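Why Do Towels Soak Up Water?
Science for Kids, Vutley Library

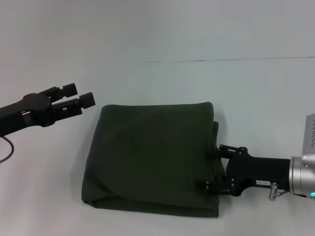

Why does a towel dry you better than a plastic bag would?
A towel is full of tiny gaps, and water gets pulled into them. Plastic has no gaps for the water to go into, so the water just slides around on top.

What is a towel made of?
Most bath towels are made of cotton. Cotton comes from a plant. When the seed pods of the plant ripen, they split open and show a fluffy white ball. The fluff is made of very thin hairs called fibres. Machines clean the fibres, comb them straight and twist them into yarn. The yarn is then woven into cloth.

Look closely at a bath towel at home. You will probably see lots of little loops standing up from the cloth. The loops give the water more places to go. A towel with long loops can usually hold more water than a flat tea towel of the same size.

How does the water get in?
Water is made of tiny bits called molecules. Water molecules stick to each other, and that is why rain falls in drops. They also stick to cotton. When a towel touches a puddle, the water grabs the nearest fibres and creeps along them. More water gets pulled in behind it. The water can even climb upwards. Scientists call this capillary action. Plants use it too, to help move water up their stems.

Why do some cloths dry faster?
Fleece is often made of polyester, a kind of plastic drawn out into thin threads. Polyester threads take in very little water. The water stays in the spaces between them, so it can get out again quickly. Cotton fibres let water inside the fibre itself, and that takes longer to dry.

Colour does not change how much water a cloth can hold. A dark towel may dry a bit faster in the sun, though, as dark colours take in more of the sun's heat.

Try it yourself
You will need:
2 glasses
Water
A strip of paper towel
A few drops of food colouring

Fill one glass with water and add the food colouring. Put the empty glass beside it. Fold the strip of paper towel lengthwise. Put one end in the coloured water and hang the other end inside the empty glass. Check it after 20 minutes, then leave it overnight. The coloured water should climb up the paper, go over the top and drip down into the empty glass. It stops when the water is at the same level in both.

Words to know
Absorb: to soak up
Fibre: a very thin thread or hair
Molecule: a tiny bit of something, far too small to see
Capillary action: the way water creeps through narrow spaces

Written by Kiros Yilma. Last updated Dec 16, 2023.

Next: Why Does Soap Make Bubbles?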